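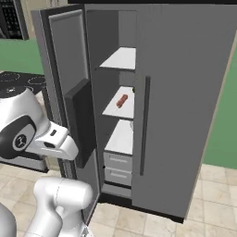 1/ Ihr Lieben, ich hatte euch ja versprochen, dass ich mir Rutico endlich mal in Ruhe vornehme. Das ist das Simulationspaket von Mallomora, mit dem man Roboterarme in fertigen Küchen üben lässt, bevor man sich an echte Hardware traut. Seit Mai läuft es bei mir fast jeden Abend.

2/ Zum Umfang: 200 Küchenszenen sind in der Grundlizenz dabei, mit der Erweiterung werden es 800. Das Ganze kostet 1.659 Euro im Jahr, und ja, ich habe da auch erst mal geschluckt. Für kleine Werkstätten wie meine ist das eine Menge Geld.

3/ Am längsten hänge ich beim Kühlschrank. Tür auf, hineingreifen, an der Kleinkram im Fach herankommen, ohne irgendwo anzustoßen – klingt nach einer Kleinigkeit, hat mich aber zwei ganze Abende und sehr viel Tee gekostet. Etwas Rotbraunes, wohl eine Wurst, liegt vorn an der Kante des Fachs, weiter hinten eine kleine grüne Kugel.

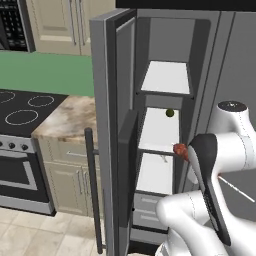
4/ Was mir richtig gut gefällt: Man kann jede Szene speichern und am nächsten Tag genau dort weitermachen. Shayne Nepia hat mir dazu den Tipp gegeben, die Greifkraft erst ganz niedrig anzusetzen und dann langsam hochzugehen. Danke dir, das hat mir so viel Ärger erspart!

5/ Weniger schön ist die Anleitung. Das Kapitel zu den Türgelenken müsst ihr vermutlich dreimal lesen, ich habe es jedenfalls getan. Und der Export nach Lukport bricht bei mir ab 4.000 Durchläufen gern mal ab. Der Support hat freundlich geantwortet, eine Lösung habe ich noch nicht.

6/ Als Nächstes kommt Katene zum Vergleich dran, die Testversion ist schon installiert. Wer damit Erfahrung hat – schreibt mir gern, ich lese wirklich alles, auch wenn ich manchmal ein bisschen brauche.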